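Pedus project: progress report to the Gosselin fund
Prepared by Bernadette Mac Suibhne
October 5, 2022

Most of this report is about a dropped capsule, and I hope you'll find it as interesting as we did. The rest of the work is on schedule and is covered briefly near the end.

As you'll remember from the January report, Pedus is our attempt to get a single arm to handle the small, awkward things people leave on a table: cups, lids, trays, wrappers and coffee capsules. The capsules were added because they are such a lovely test. They taper, they're slippery, they dent, and they look different from every side. Ollo, our grasp planner, had been doing very well with them. We had moved on to running it without anyone's hand resting on the stop button, although someone was always in the room.

What went wrong

During a long run of pick and place trials, the gripper closed on a capsule, lifted it, and started its travel move at full speed. Partway across, the capsule shot out sideways from between the fingers and landed on the floor well past the edge of the table. Nothing was broken and no one was hurt. Senan Ní Bhriain was standing closest, outside the taped line, and pressed the stop straight away.

What bothered us came next. The arm had not noticed. Our log shows that Ollo went on reporting a good grasp for the whole of the remaining move, and it would have gone through the motions of placing a capsule it no longer had. A dropped capsule is a nuisance. A controller that is sure it's holding something when it isn't is a safety matter, and we've treated it as one. We stopped all unattended and semi-attended running that afternoon, wrote up the incident, and sent a copy to your office the next morning.

What we found

Senan went through the logs and found two faults, each harmless enough on its own.

The first was in the finger pads. We fit the fingers with Flostex, the soft sheet we've been using since the spring, and the batch on the gripper had been through far more cycles than we'd allowed for. We had written down a replacement interval of 500 grasps and then never connected that number to anything. It lived in a document. The counter in the software was reset every time the controller restarted, and so it never got anywhere near the limit. When we pulled the pads off, the one on the moving side had gone glossy in the middle and had lost a good deal of its grip.

The second was in the grasp check. Ollo decides whether it has hold of something by looking at how far apart the fingers are once they stop closing. If the gap is wider than a set threshold, there must be an object in between. This is quick and it works nicely for a cup. It was done once, at the moment of closing, and the answer was then kept until the place step. I had assumed it was being read continuously. So had Senan. The original author of that piece of code has moved on, and the comment above it says "check grip" and nothing else!

We reproduced the fault on purpose, which was the most satisfying part of the whole business. With the worn pads back on and the travel speed at its normal setting, we ran 355 lifts behind a clear screen. The capsule slipped in 40 of them, nearly always in the same part of the move, where the wrist turns while the arm is still speeding up. With new pads and the same speed we had 2 slips in the same number of lifts. That's a huge improvement, and it's also still two more than we want.

What we've changed

The finger gap is now read all the way through the move. If it changes by more than a small margin, the arm slows to a halt, holds its position and asks for a person. We tested this by pulling capsules out of the fingers with a string, and it caught every one. (Senan has become very good at the string.)

The grasp counter is stored on disk and survives a restart. At the replacement interval Ollo refuses to start a new run until somebody has confirmed fresh pads and signed for them.

Travel speed with anything in the gripper has been cut by half, and the wrist turn now happens before the arm picks up speed. It's slower to watch, but the trials are only taking a little longer overall, as most of each cycle was spent looking and planning anyway.

We've also moved the taped line farther back. The old one had been set by the reach of the arm, and hadn't taken into account anything the arm might throw.

Still open

We don't yet know why the two slips with new pads happened. Both capsules were held close to the rim, so our best guess is that the planner is sometimes choosing a spot where the taper squeezes them outward. Senan is working on a rule that favours the wider part of the body, and the early trials look really promising. I'd like to see a full set behind the screen before I say more than that.

Other work

The tray and glass tasks carried on during the stoppage, at low speed with an operator on the button, and the results are in the attached tables. Spending is within the approved budget. The one unplanned cost was the clear screen, which we covered from consumables.

We would like to return to semi-attended running once the capsule set is finished, and I'd welcome someone from the fund coming by to watch before we do. Any weekday suits us, and Senan will happily hand over the string.

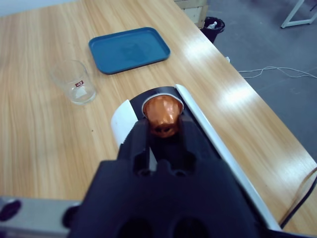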